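Manaia Halliday
Grandik potato soup, the weeknight version. I've made it most weeks since August and a few people asked for the recipe, so I'm putting it in a thread. Serves 4.

Manaia Halliday
You need 2 pounds of waxy potatoes, 2 leeks, a carrot, butter, a quart of chicken or vegetable stock, half a cup of sour cream, a spoonful of grainy mustard, salt, pepper and dill. I use Hattar mustard. Any coarse one is fine.

Manaia Halliday
Slit the leeks the long way and wash them under the tap with the layers fanned out. Slice thin. Use the white and the pale green. The dark tops can go in the freezer for stock.

Manaia Halliday
Melt 3 tablespoons of butter in a heavy pot over medium-low heat. Add the leeks and the diced carrot with a good pinch of salt. Put the lid on and leave them for 10 minutes, stirring once or twice. They should be soft and not brown.

Manaia Halliday
Peel the potatoes and cut them into half-inch cubes. Into the pot with the stock. Bring it up to a boil, turn it down, and simmer until a knife goes through a cube easily. That takes 15 to 20 minutes depending on the potato.

Manaia Halliday
Mash some of the potatoes against the side of the pot with a wooden spoon. I do a third of them. You can use a stick blender but stop early or it gets gluey.

Manaia Halliday
Take the pot off the heat. Stir a ladle of hot broth into the sour cream in a bowl, then pour that back into the soup. Add the mustard now too. Taste for salt. Chopped dill on top.

Manaia Halliday
Someone at the Pledham market asked if it freezes. The sour cream separates, so freeze it before that step and add the cream when you reheat. It keeps in the fridge for 3 days.

Manaia Halliday
Reheating one bowl: cover it, 2 minutes at medium power, stir, then 40 seconds more. Full power makes the edges boil and the middle stay cold.

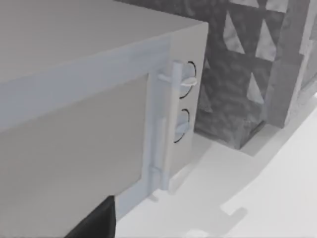
Microwave with a long bar handle.

Manaia Halliday
Rye bread goes with it. So does a cucumber salad with vinegar and a little sugar. My aunt in Curnell puts sliced smoked sausage in hers, added with the potatoes. Leave out some of the salt if you do that.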